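Parnimel Water Testing: Frequently Asked Questions

Which wells do you test?
Private drilled, driven and dug wells in the Magesa and Cosport areas. Shared wells are accepted if one household signs the order form.

How often should a well be tested?
Coliform bacteria and nitrate every 12 months. Test again after flooding, pump replacement or any change in taste, color or odor.

How do I get a sample kit?
Kits are handed out at the front counter or mailed on request. Do not use jars or bottles from home. Samples in other containers are rejected.

Where should I draw the sample?
Use an indoor cold water tap ahead of any softener or filter. Remove the aerator, run the water for 7 minutes, then fill to the line. Leave the preservative in the bottle.

How soon must it reach the lab?
Bacteria samples must arrive within 6 hours of collection and be kept on ice. Metals samples may be held at room temperature and dropped off later in the week.

Can I drop off samples after hours?
Metals only. The drop box at the Cosport office is emptied each morning. Bacteria samples need a signed time of receipt.

My report lists hardness at 400 mg/L. Is that a health concern?
Hardness is not a health limit. Water at that level leaves heavy scale in heaters and fixtures, and a softener is usually worth pricing.
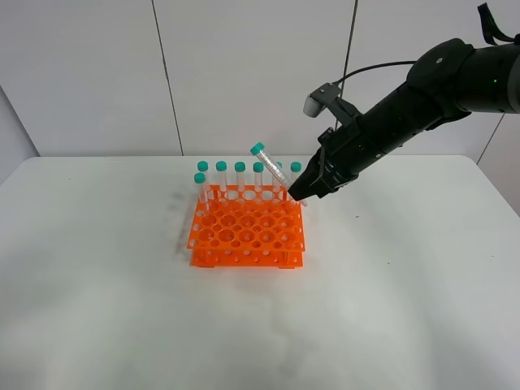
Can I get a copy of an old report?
Reports stay on file under the well address. Send the address and the month of the test to the records desk.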